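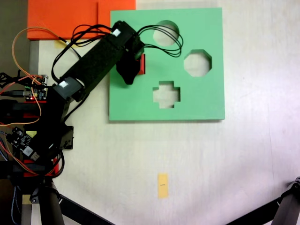
*Grünes Steckbrett mit Rund, Achteck und Kreuz, dazu ein roter Klotz*

**Betreff:** Re: [Cluvedance-Liste] Steckspiele, Nummern und das leidige Regal

Hallo zusammen,

ich wollte eigentlich schon am Samstag antworten, aber dann lag alles auf dem Tisch und ich bin beim Sortieren hängengeblieben (ihr kennt das, man will nur kurz einen Klotz suchen und plötzlich ist es dunkel).

> Weiß jemand, ob das grüne Steckbrett noch vollständig ist? Bei uns
> in der Gruppe hat letztes Mal ein Teil gefehlt, ich glaube, das für
> das Achteck. Und könnte man die Bretter nicht irgendwie nummerieren?
> Im Katalog stehen inzwischen 1.775 Einträge und ich finde unter
> "Steckspiel grün" einfach alles und nichts.

Also, der Reihe nach. Das Brett selbst ist völlig in Ordnung, da ist nichts ausgebrochen. Das Achteckteil habe ich noch nicht gefunden, ich habe aber auch erst die Hälfte der Kisten durch. Falls es bei jemandem zu Hause in der Sofaritze steckt: bitte einfach in den Briefkasten werfen, ohne Umschlag, ohne Entschuldigungszettel! Ersatz gäbe es wohl bei Nendosance, aber die schicken Einzelteile nur ab 40 Euro Bestellwert, und so viele Achtecke braucht kein Mensch.

Was mir an dem Brett übrigens richtig gut gefällt: drei Öffnungen und Schluss. Wir hatten ja früher diesen Riesenwürfel mit lauter verschiedenen Löchern, und meine Kleine hat immer nur den Deckel abgenommen und alles von oben reingekippt. Bei dem grünen sitzt sie ewig und dreht und schiebt. Beim Kreuz wird geschimpft, beim Runden gejubelt :-)

Zum Nummerieren: ja, sehr gerne, und bitte von Hand mit dem Stift vorne auf die Kante. Die gedruckten Aufkleber von Clatlow lösen sich beim Abwischen sofort ab, davon habe ich noch 300 Stück in der Schublade und die kann haben, wer will. Eine dicke Ziffer vorne drauf liest man auch im Vorbeigehen, und ein Kind, das gerade Zahlen lernt, freut sich noch darüber. 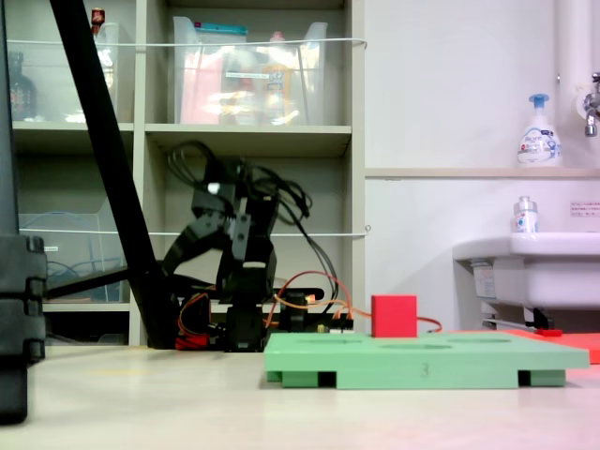 Mit dem Regal bin ich noch unschlüssig. Die durchsichtigen Boxen finde ich super, weil man von außen sieht, was drin ist, nur stopfen wir halt auch alles hinein, was gerade keinen Platz hat. Oben stehen bunte Packungen und Flaschen, unten liegt in einer Box ein blaues Kabelknäuel, und wer da mal Lust hat, das zu entwirren, bekommt von mir einen Kuchen nach Wahl. Die weißen Gummischnüre vor den Fächern würde ich unbedingt lassen. Sie sehen ein bisschen nach Campingbus aus, das gebe ich zu, aber ich habe einmal eine volle Box auf den Fuß bekommen und brauche das nicht wieder.

Mein Vorschlag wäre: Spielsachen nach unten, auf Kinderhöhe, und Flaschen und der ganze übrige Kram bleiben oben. Flüssigseife gehört ans Waschbecken und bitte auch wieder dorthin zurück, ich habe neulich mit nassen Händen den halben Raum abgesucht. Steckbretter flach lagern und nichts Schweres obendrauf. Und die Klötze kommen in ein Säckchen, das am jeweiligen Brett bleibt, mit derselben Nummer. Stoffreste hätte ich noch, 5 Säckchen bekomme ich daraus bestimmt genäht, vielleicht auch mehr, wenn die Maschine nicht wieder den Faden frisst.

Kann jemand von euch den Katalog so ändern, dass die Nummer vom Brett gleich vorne im Titel steht? Ich trau mich an die Tabelle nicht ran, seit mir damals die Spalte mit den Puzzles verrutscht ist.

> Und noch was: Dürfen die Sachen in die Spülmaschine?

Nein, bitte nicht! Lauwarmes Wasser, ein Tropfen Spüli, abtrocknen, fertig. Die Klötze kann man zusammen in einem Sieb abbrausen, das geht ganz flott.

Ach so, und wer die Kiste mit den Holztieren hat: die ist für Februar schon vorgemerkt, also gebt sie bitte rechtzeitig zurück.

Liebe Grüße aus dem Hinterzimmer

--
Cluvedance-Liste, Spielzeug teilen und tauschen
Abmelden: leere Mail mit Betreff "Tschüss" an die Listenadresse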